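Section 6. Setting Out the Sorting Table

The Hegarty table top is finished with oil. Let a new top rest for 36 hours before first use.

1. Wipe the top along the grain with a dry cloth.

2. Place the organizer trays side by side in the middle of the table, with the long sides parallel. 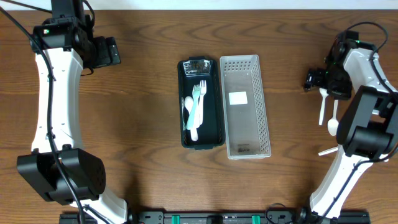
Leave a hand's width between the trays and the table edge. Trays may be swapped left for right, but keep the labeled end facing the same way each time.

3. Check the finish under a lamp set low. Look for specks and dull patches – glare can hide both, so check again from the other side. 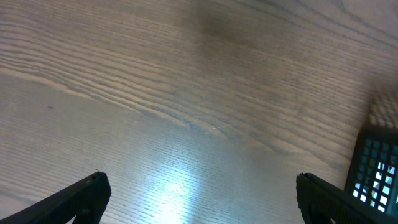
4. Remove marks with a damp cloth and dry at once.

CAUTION: Do not use scouring pads or solvent cleaners on the oiled surface.

5. Sort the flatware by material before filling the trays. Keep plastic forks apart from metal ones, as metal tines scratch plastic.

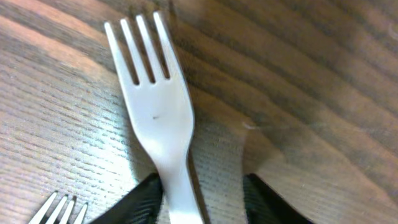 Plastic pieces can be washed by hand in water up to 70 °C. Dry them fully before they go into a tray.

NOTE: Replacement trays are sold singly under part number 78. For orders, write to Sinéad Kinsella at the Hegarty parts desk.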